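Lurley snack-tray set – README

I put this together to compare two pad types on our hand-held grippers, the stock Ronidham pads and the softer Makhubela ones. The job is always the same: pick wrapped snacks off a blanket and get them into a bamboo or wood tray.

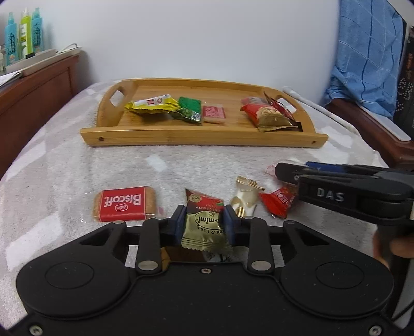 There are 241 episodes in the first release (January 1, 2023), 3 of them with bad timestamps that I left in, so watch out for those! Shiny wrappers are by far the worst for depth, and I'd love to hear if your filter copes better than mine. 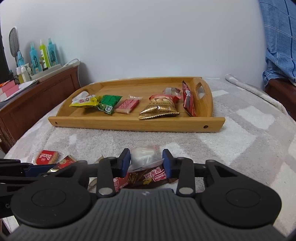 Pad type is in the meta file, one line per episode. I'm hoping to get to 600 by September – same blanket, more kinds of candy. Still to do: fix the left/right naming.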